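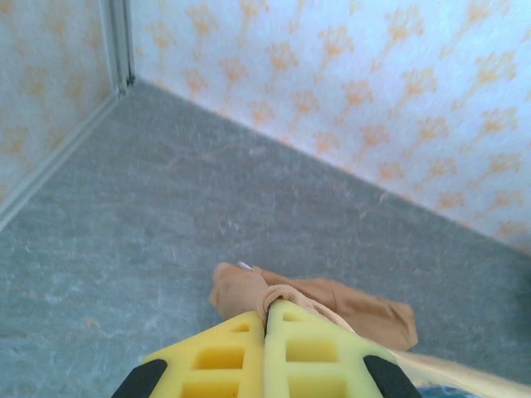

Washing football socks and shin guards at home

Home | Laundry | Kitchen | Workshop | Kit bag tips

My two children play for the youth teams in Mirnville, so in the season I wash a lot of socks. These are the things which work for me.

Turn the socks inside out before they go in the machine. Dry mud should be brushed off first, over the bin and never over the sink. If the mud is still wet, wait until the evening.

For white socks I use a soaking powder, Prarkik. One spoon in a bucket of cool water, 2 hours, then the normal wash. Do not use fabric softener – the elastic becomes tired and the socks slide down during the match.

Shin guards can not go in the machine. Wipe the inside with a cloth and a little vinegar, and let them stand open near a window. The straps of ours (Thampi, the small size) come off, and I wash them together with the socks in a net bag.

Thin stockings under the football socks are good against blisters. Wash them by hand and do not wring them. I press them in a towel and lay them flat.

Goalkeeper gloves: lukewarm water, no soap on the palms, dry in the shade. In February they need almost 2 days in our hallway.

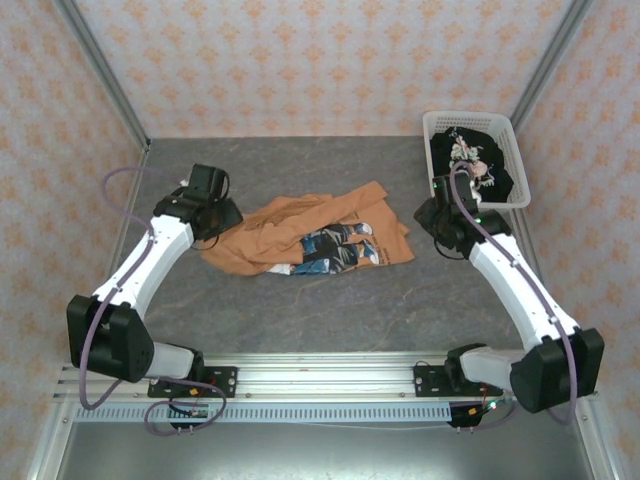

Orange flowers on a pale wallpaper, with gray underneath.

Write the name inside the sock with a laundry pen. After the away match in Narkholm we came home with three left socks.

Contact | Copyright Kit Bag Tips | Back to top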